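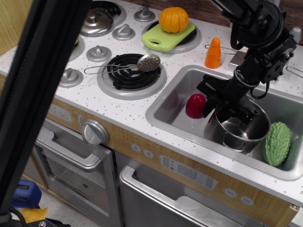 Figura 1. Cocina de juguete con fregadero y cuatro fuegos.

Inicio | Asignaturas | Trabajos de estudiantes | Biblioteca | Contacto

Informe de proyecto: La base máxima de cotización y el esfuerzo contributivo de los salarios altos
Seminario de Economía Pública, grupo del martes
Autor: Abundio Cárdenas

1. Introducción

En este informe estudio una pregunta que parece sencilla: qué parte de su sueldo paga realmente un trabajador en cotizaciones cuando su sueldo supera el tope. El español no es mi primera lengua y he procurado usar los términos técnicos tal como aparecen en el manual del curso. Si alguno queda raro, pido al lector un poco de paciencia.

La base máxima es la cantidad a partir de la cual el salario deja de cotizar. Por debajo de ella, el tipo es igual para todos. Por encima, la cuota se queda fija aunque el sueldo siga subiendo. Por esta razón, el tipo efectivo (la cuota dividida entre el salario total) baja poco a poco para las personas que ganan más.

2. Datos

Trabajé con un fichero de nóminas simuladas que se reparte en el seminario. Contiene 968 registros repartidos en cuatro empresas, llamadas Holberg, Sutier, Vestergaard y Peta. Son nombres de ejercicio, y los salarios se generaron con una distribución parecida a la de un sector de servicios. Cada registro tiene salario bruto mensual, número de pagas, tipo de contrato y antigüedad.

Eliminé 16 registros. La mayoría tenía el salario vacío, y los demás repetían el mismo identificador con fechas distintas. No quise corregirlos a mano, porque no sabía cuál de las dos líneas era la buena.

3. Método

Primero pasé todos los salarios a base anual. Esto me costó más tiempo de lo previsto, ya que en Sutier las pagas extraordinarias estaban prorrateadas y en las otras tres empresas no. Después comparé cada salario con el tope y calculé la cuota del trabajador y el tipo efectivo.

En segundo lugar repetí el cálculo con dos escenarios. En el escenario A, el tope sube un 20 % y el tipo no cambia. En el escenario B, el tope queda igual y se añade un recargo de 2 puntos solamente sobre la parte del salario que lo supera. Ninguno de los dos reproduce una ley concreta; los elegí por ser fáciles de comparar.

4. Resultados

En la situación de partida, el tipo efectivo es plano hasta el tope y luego desciende. La bajada es rápida al principio y más lenta en los salarios muy altos. En Vestergaard se nota más, por tener varios directivos lejos del tope. En Peta apenas existe el efecto.

El escenario A desplaza el punto donde empieza la bajada. Quien más lo siente es el grupo que estaba justo por encima del tope antiguo, que pasa a cotizar por todo su salario. Para los directivos, la cuota aumenta en una cantidad fija, que pesa poco en relación con lo que ganan.

El escenario B reparte la carga de otra manera. Las personas cercanas al tope casi no notan el cambio, y el aumento crece con el salario. Sin embargo, el tipo efectivo sigue bajando, ya que el recargo es mucho menor que el tipo general.

5. Limitaciones

El cálculo supone que nadie modifica su conducta. Una empresa podría pagar una parte en acciones o en otros beneficios, y eso no está en el modelo. Tampoco he incluido la pensión futura. Si una cotización más alta da derecho a una pensión más alta, el esfuerzo neto es distinto del que muestro aquí, y para medirlo harían falta carreras laborales completas.

Queda pendiente la cuota de la empresa. La calculé para Holberg, pero encontré un error en la hoja y preferí no presentarla.

Volver arriba | Contacto: secretaría del seminario | © Los autores de los trabajos. Reproducción permitida con fines docentes.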